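We use cookies to remember your login and your course language. Accept | Manage settings

Game Performance and Debugging, handout 7: frame time, lag and why players blame you for both

Players report everything as "lag". Your first job is to find out which of two unrelated problems they mean.

Network lag: input goes out, the server answers late. The picture stays smooth while the world misbehaves, and you get shot after you reached the wall.

Low frame rate: the machine can't draw fast enough. The server is fine and is tired of hearing about it.

Work in milliseconds. 1000 divided by frames per second gives your budget per frame. At 20 fps that is 50 ms, a fine pace for a slideshow. At 90 fps you have just over 11 ms for physics, AI, audio and drawing together.
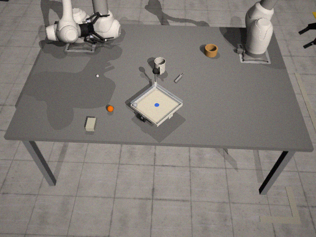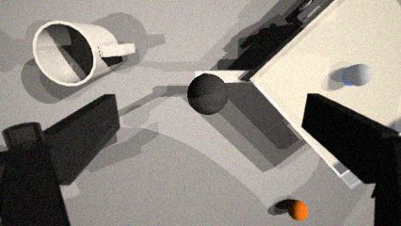

Fig. 7.1 and 7.2. Rendered scenes, gray tabletops.

Averages hide stutter. Our test level, Fleltville, averages a respectable number and still hitches every time the market gate opens. Look at the worst frames first. In the Polier capture, start at frame 2719 and work backward to whatever got loaded there.

Before you touch the settings menu:
- update the driver
- close the browser (yes, all the tabs)
- change one option, measure, write it down

Lab task: profile Mitarard on low and high shadows, same route both times. Hand in the two graphs and one paragraph. "It felt better" counts as zero paragraphs.

Due 18/12/2021, through the course page.

3 comments | 20 shares

© Begum Course Notes | Contact | Back to top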